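Bogale River cleanup thread, Jul 2, 2024

1/ The Comimberg council has changed its story about the Bogale River cleanup. In the spring it said crews had pulled 400 tires out of the water below the Sumach bridge. The contractor's own invoice lists 15.

2/ The invoice came out with the rest of the meeting papers last week. It's on page 4 of the second attachment. You have to scroll past the parking report to find it.

3/ The council now says the larger number was "a target for the season" and that the press office mixed up two columns in a spreadsheet. The original press release is still on the website as I write this.

4/ The contractor is Florkevach, a waste hauling firm that also has the street bin contract. It was paid by the day, so the number of tires made no difference to the bill. I asked them for comment and got a one-line email saying they stand by the invoice.
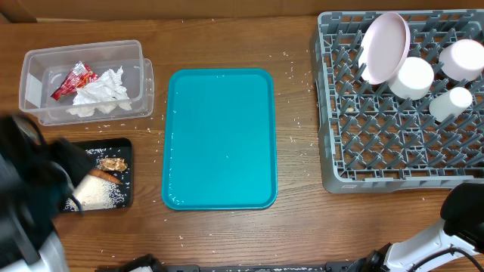
5/ What the money covered: two boat crews, dumpster rental, sorting the trash on the bank, and disposal fees. Wrappers and bottles made up most of the weight. Metal went to the scrap yard and the city kept the proceeds.

6/ Several people have asked if the tires are still in the river. Some are. I walked the path from the Sumach bridge to the old pump house on Sunday morning's low water and could see them along the east bank. I didn't try to count them.

7/ The state grant application is the part to watch. It asks for money to clear up to 455 more tires, and it cites the spring total as proof that the program works. It was sent in before the correction.

8/ The council says it will send the state an amended application. It has not said when. The deadline for changes is in August.

9/ I've asked for the daily crew logs, which should show what was taken out and where. The clerk's office confirmed it has the request.

10/ If you live near the river and took photos during the cleanup, my messages are open. Shots of the dumpsters on the Sumach side would help most. Please say which day you took them.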